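Category: Care & Storage > Outerwear > Puffer Jackets

Udton Soft Storage Set: Owner's Guide
Section 6. Folding and Packing a Puffer Jacket

This section covers hip-length and waist-length quilted jackets with synthetic or down fill. For coats that reach the knee, use the long pouch and follow Section 7. Wash and dry the jacket before you start. A jacket that goes into the pouch damp will smell by May and may not recover its loft.

6.1 Before you fold

1. Clear a flat surface at least as wide as the jacket with both sleeves out. A made bed works well. A bare floor does not, as grit sticks to the shell.
2. Empty every pocket, including the inside one.
3. Close the pocket zippers. Leave the main zipper open for now.
4. Take off the hood if it is detachable and set it aside.
5. Lay the jacket down and open one front so that you can reach the lining. Run your palm over the lining and feel for clumps in the fill. Break up any clump with your fingertips, working from the seam toward the middle of the panel.
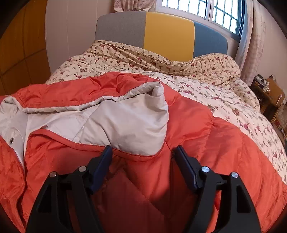 Zarmeena Jatoi wrote to us that she skips the clump check on jackets that were only worn a few times and has not had a problem so far. We still suggest doing it once before long storage — a clump left under pressure for a whole summer is much harder to work loose.

NOTE: Wrinkles in the lining are normal and do not need ironing. Never iron the shell.

6.2 Folding

1. Close the main zipper to the top and fasten any snaps.
2. Turn the jacket front side down. Smooth the back from the collar to the hem.
3. Fold the left sleeve straight across the back. Fold the right sleeve over it. Keep the cuffs inside the side seams.
4. Fold each side in toward the center until the jacket is slightly narrower than the pouch.
5. Take hold of the hem with both hands and fold up one third of the length. Press gently and wait for the air to leave. The shell will puff up again if you rush.
6. Fold once more to meet the collar.

If the shell is slippery, gather a good handful of the quilting when you lift it. Pinching a single layer pulls on the stitching and can open a seam. 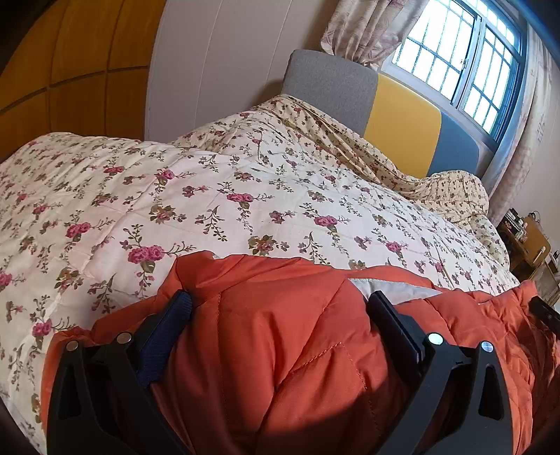 Fig. 6-2. Hold the jacket by several layers of quilting.

CAUTION: Do not grip the jacket by the zipper pull, the hanging loop or the edge of a pocket while folding.

CAUTION: Keep the jacket away from open scissors, pins and hook-and-loop tape. Nylon shells snag easily, and a small hole will leak fill.

6.3 Packing the pouch

1. Open the pouch fully and stand it up on its base.
2. Slide the jacket in with the collar end first. Tuck the detached hood in beside it.
3. Push down with a flat hand, then close the pouch zipper halfway.
4. Press out the remaining air and close the zipper the rest of the way. Stop if you have to force it. The medium pouch is 30 cm wide and is meant for one adult jacket.
5. Fill in the label card and slide it into the window.

Do not use the pouch with a vacuum pump. Down and synthetic fill should not stay fully compressed for more than 6 weeks. With hand pressure only, a jacket can stay in the pouch for nearly 200 days.

6.4 Unpacking and airing

1. Take the jacket out of the pouch and shake it from the shoulders.
2. Spread it over a clean quilt or comforter, away from radiators. Leave it for a few hours and turn it once.
3. Pat any flat panels from both sides to move the fill.
4. Hang it on a wide hanger overnight before wearing.

Red and orange shells can fade if they are left in direct sun, so draw the curtains partway if you are airing the jacket all day. The first time you air a new, strongly colored jacket on pale bedding, test an inside seam for color transfer with a damp white cloth. 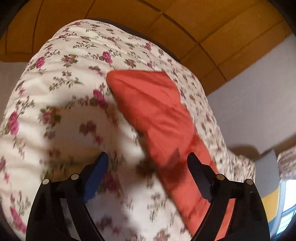 Fig. 6-3. Red fabric on a light floral quilt.

NOTE: If a panel stays flat after airing, tumble the jacket on the lowest setting with two clean tennis balls. Check the care label first.

Replacement label cards and medium pouches: order part no. 279.

© Udton Home Storage. Questions about this guide? Contact customer care. Back to top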